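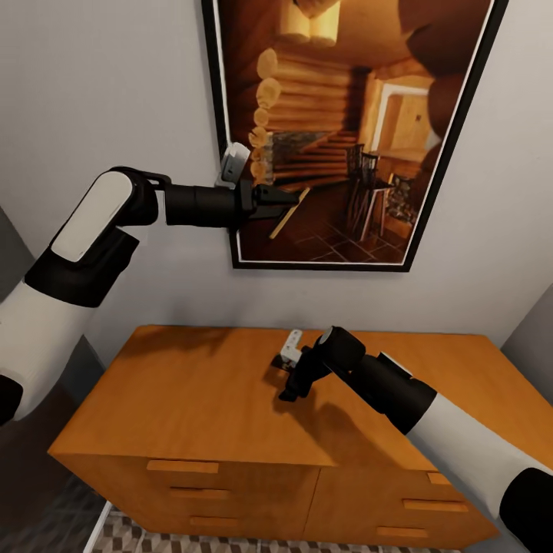 Figura 1 - Tarefa da cómoda, no ambiente simulado.

Projeto Kornero, relatório de progresso à Skakden, junho
Responsável: Ruan Steyn

Neste período trabalhámos com 2 tarefas domésticas: arrumar o tampo da cómoda e limpar a bancada do lavatório. Fizemos 41 ensaios em simulação. A primeira tarefa foi completada em 9 deles. 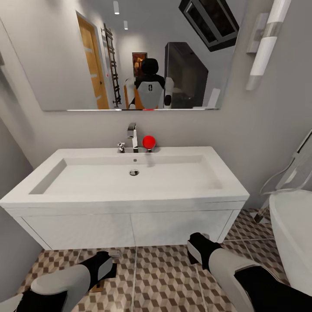 A limpeza do lavatório ainda não começou a sério. O robô chega à posição certa, mas o planeamento do movimento demora 40 segundos, e isto para nós é demasiado.

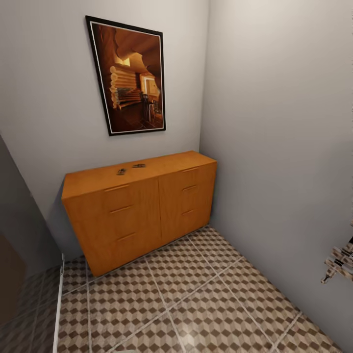
O erro mais frequente continua a ser a preensão de peças baixas. Sobre um tampo liso, dois objetos pequenos e escuros como os da cómoda são difíceis de separar para o nosso detetor - a equipa da Baloyi está a rever esta parte.
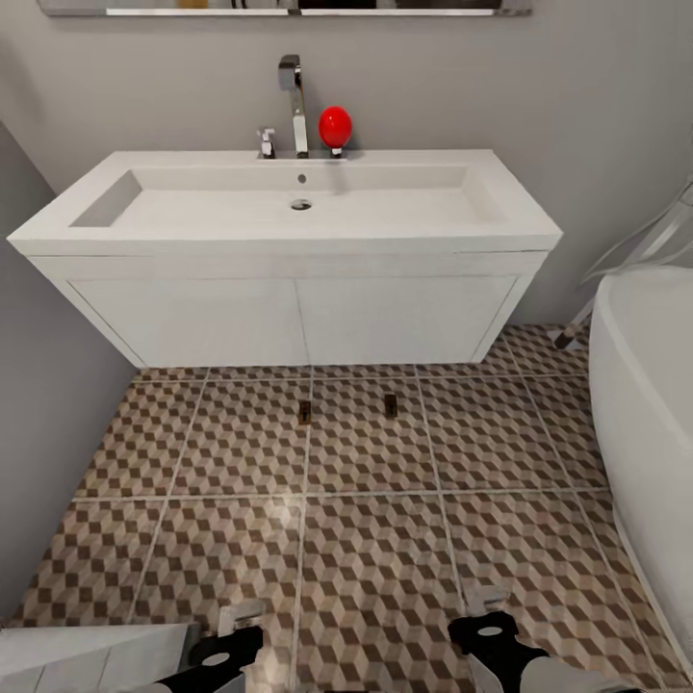
Pedimos que a visita a Irirholm fique para depois desta revisão. A nossa opinião é que a máquina ainda não pode fazer estas tarefas sem supervisão. O orçamento mantém-se como aprovado.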